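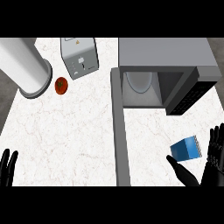 ## Getting stains and crumbs under control on stone counters

I love a marble counter, and I've had mine long enough to stop being scared of it! Most of the trouble comes from acid. Lemon, vinegar, wine and tomato juice all leave dull spots if they sit, so wipe them up right away and rinse with plain water.

- For everyday cleaning, use a drop of mild dish soap in warm water, then dry with a soft cloth. Drying matters more than you'd think – hard water leaves its own marks.
- Skip vinegar sprays and anything gritty.
- Oil stains need a paste. Mix baking soda and water until it's like thick yogurt, spread it on, cover with plastic wrap and leave it for 18 hours. Mine took 3 rounds by the stove, and wow, was it worth it.
- Test the sealer with a few drops of water. If they darken the stone, it's time to reseal. I do ours every June.

## Toaster and microwave

Unplug the toaster and let it cool before you pull the crumb tray. A dry pastry brush gets into the corners beautifully (an old one, please, not the one you use for pie crust).

For the microwave, put a cup of water and a few lemon slices in a big bowl with a wooden spoon standing in it. Heat until the window steams up, then leave the door shut for a few minutes. Everything wipes off so easily! Keep the lemon bowl off the marble, though, and set it in the sink when you're done.

## Cloths

Cut up old cotton T-shirts. I keep a stack by the sink and wash them hot with the towels, no fabric softener – it makes them smear. One big shirt gives me enough for a week of wiping, and the sleeves are just right for polishing faucets.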